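Section 3: Finding a home for your Rornex water leak sensor

Okay, the hub is plugged in and the light's steady, so let's put the sensor where it'll do some good. I've fitted plenty of these and I still start in the kitchen.

1. Pull the paper tab out of the battery door. You'll hear two quick chirps.

2. Pick your spot. Mine went on the floor by the fridge, right about where the ice maker line comes in (that little line has cost me one floor already!).
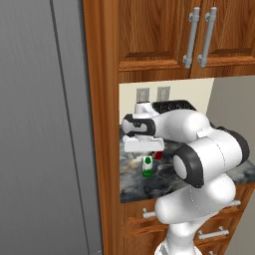 Fridge on the left, wood cabinets to the right.

3. Set the sensor down with the metal feet touching the floor. Don't tape it — the feet need to sit flat.

4. Open the Mandagi app, tap Add Sensor and type in 3123. Give it a name you'll recognize half asleep. "Kitchen fridge" beats "Sensor 2" every time.

Note: if you bought yours before May, update the app first or it won't take the code.

5. Now test it. Wet a paper towel, lay it across the feet and wait for the alarm. It's 92 decibels, so warn the dog.

Caution: keep the hub itself off the counter near the sink. It doesn't like splashes, and neither does its power cord.

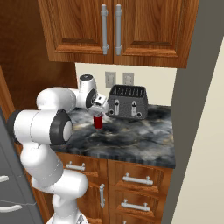

Marble-patterned countertop with a red can.

6. Dry the feet, press the button once to reset, and do the next sensor the same way. The signal reaches almost 800 feet outdoors, but walls eat into that fast, so test each one where it'll live.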